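Clumby modular task board: is it worth the budget line?

Posted 10 December 2021 by Xiomara Dvorak

We bought the three-module Clumby in August, after a year of testing arms on boards made up in our own workshop. It came to 360 pounds with delivery. Rurkora quoted 288 for two modules, without the test leads, and I nearly went for that.

What you get

Push buttons, toggle switches, a turning knob with a numbered dial, and banana plugs with wires. There is a carrying handle at each end, and those get used every day. The modules join into one long box, so you only have to place one thing at the start of a run.

Prasetyo Sinaga does most of our runs and starts with the toggles. They are small metal levers and show up a badly set approach height very quickly. The buttons are easier and I would give them to a new starter.

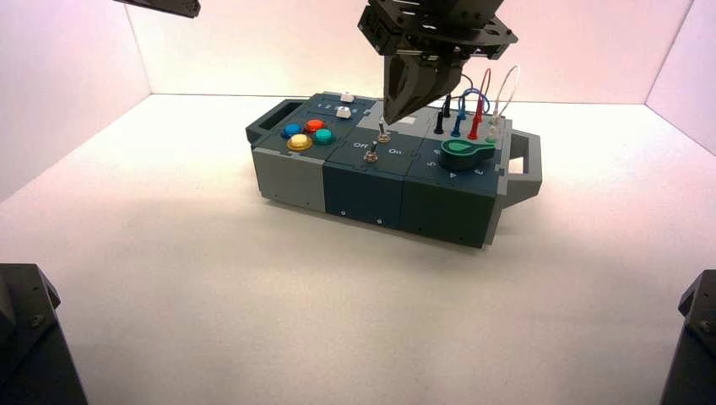
What to budget for

Spare leads first. The plugs take the most wear – we have replaced one set so far, at 20 pounds. Lellik sells them singly, Clumby only in sets.

Then bench time. Allow about 104 hours in the first year for setting up and checking, more if you run two arms. I left this out of my first plan and had to go back to Pennington for it.

Complaints

The manual is thin and the order form does not say which modules can be bought later. I had to ring up. Replies took a week.

Four out of five. I would order the same three modules again, with a second set of leads on the same invoice.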